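Open afternoon at the Zulholm workshops, April

I went up to Zulholm for their spring open afternoon. It runs from one until five and you sign in at a desk just inside the loading door. My badge was number 49. Parking is on the gravel lot behind the building and it was full by half past one, so come early or take the bus.

Zulholm is a former cold store that was divided into workshops. The management says it has 3,200 square feet of shared floor, plus the small rooms upstairs. Most of the tenants opened their doors. A few had only put out a table with leaflets.

I started with Oanh Phí, who makes folding screens and lampshades under the name Prisilari. She had paper hung up along one wall and let people fold a shade from a precut sheet. Mine came out crooked. She uses a bone tool for the creases and a kitchen scale for mixing paste, and she was patient with the kids who wanted to do both at once. The finished shades are sold from the same room. They are not cheap, but the joints are very clean.

Next door Jailson Damasceno repairs accordions. He had one taken apart on a towel and talked for a good twenty minutes about reeds and wax. I would have stayed longer but the room is narrow and people were waiting in the hall.

Coffee was on the landing, with almond cake from Kang, the bakery across the road. The cake ran out before three.

The ground floor at the back is Odimow. This was the part of the building I had come for. Harish Rodrigues took us through in groups of 4. The room has a gray floor and there is a lot of cable on it, so he asked us to keep our feet where he pointed. The work was going on down at floor level, on a white board set inside a frame of silver rails, with black posts standing up from it. Computer towers and power supplies are on the floor beyond the frame. The board is a bit scuffed and has some brown smudges. 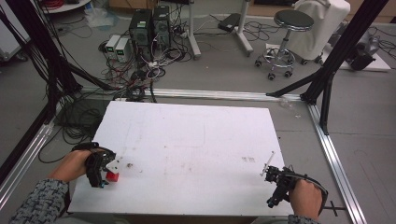
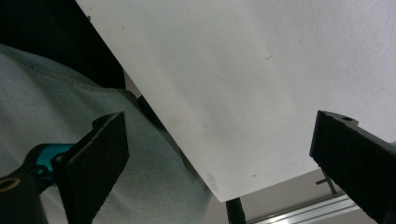
Harish also had a rack of rail offcuts by the door and sold them by the length. I bought two for a shelf bracket I have been meaning to fix. He cuts to size if you ask before four, when the saw gets switched off for the day. Cash only.

Upstairs again, Nima Hashemi was showing the stock list for the shared parts store, which has 3,042 entries and is still kept in a card drawer. Tenants can borrow clamps, jigs and drill bits against a signature. Sơn Nghiêm, who manages the building, said they are thinking about opening the store to people from outside, one evening a month, but there is no date yet.

The stairs are steep and there is no elevator, so the upper rooms will be hard for some visitors. The toilets are by the loading door. Entry was free, with a box for the roof fund next to the sign-in desk. The next open afternoon is planned for the fall.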